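Lab notes > Threads > Equipment planning
Posted by Pin-yu Chiu, January

1/ I'm doing the equipment plan for our manipulation bench this year. Posting it as I go, because I wanted to read one of these when I started and mostly found arm prices.

2/ The arms are paid for, so they're out of this plan. What's left is grippers, wrist cameras, fingers, table tops, cabling and all the small stuff. The small stuff is where last year's budget went wrong.

3/ I have $4000 for consumables and spares. Shih-chieh Tu runs the bench day to day and asked for more. We settled on that figure, with a review in summer.

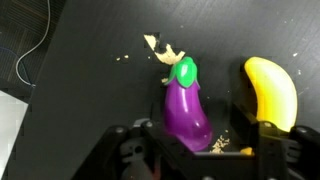
Wrist view, toy eggplant and banana. Crumbs on the table too.

4/ Toy food is cheap and we should just buy more of it. One set costs less than an hour of anybody's time. I put in for 2 sets and a box for the spares.

5/ Fingers next. The quote from Nultix lists them in pairs, and the screws are a separate line. Check that on any quote you get. I missed it last year and paid shipping twice.

6/ Lead time on the Nultix fingers is 11 weeks. If you order when something breaks, you lose most of a quarter. Order at the start. 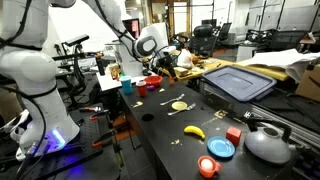 7/ My rule for props is to buy them from a grocery or dollar store before looking at any research catalog. Matched object sets make sense if you need to compare results with another lab. We don't, this year. Plastic cups, a fork and spoon, a light blue plate, a metal kettle: all of that is household stuff and can be replaced the same afternoon. I gave it one line in the budget and didn't itemize.

8/ Clamps go on their own line. They walk off to other benches. Shih-chieh wants orange handles only so we can spot ours. Fine by me, same price.

9/ Cable management was zero in last year's plan. This year it gets real money: sleeves, ties, strain relief at the wrist. A wrist camera cable is a bad thing to be short of, so spares of those as well.

10/ Table tops. I asked Kwok and Walis for quotes on a replacement black top. Kwok was cheaper, Walis would cut the hole for us. Our shop charges for cutting, so add that before you compare the two. With it added, Walis wins by a little.

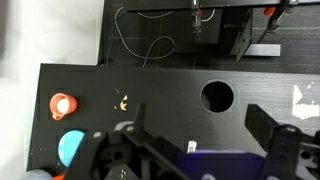 Black board with the round hole, orange-red cup on its side. White patch toward the right end.

11/ I'd plan on replacing surfaces as a regular cost. Last year I had them down as a one-time purchase and had to move money from travel.

12/ Things I cut: a second sensor stand, a nicer storage cabinet, and the service contract. The contract price was close to what we'd pay for the repairs we had last year, and those were all finger swaps we did ourselves.

13/ Istovcombe has a used gripper listed, same model as ours. I'm asking for the hours on it before I say yes. If they can't tell me, I'll pass and keep the money for the summer review.

14/ Spreadsheet is on the group drive under equipment. Tell me if your vendor also splits out the screws.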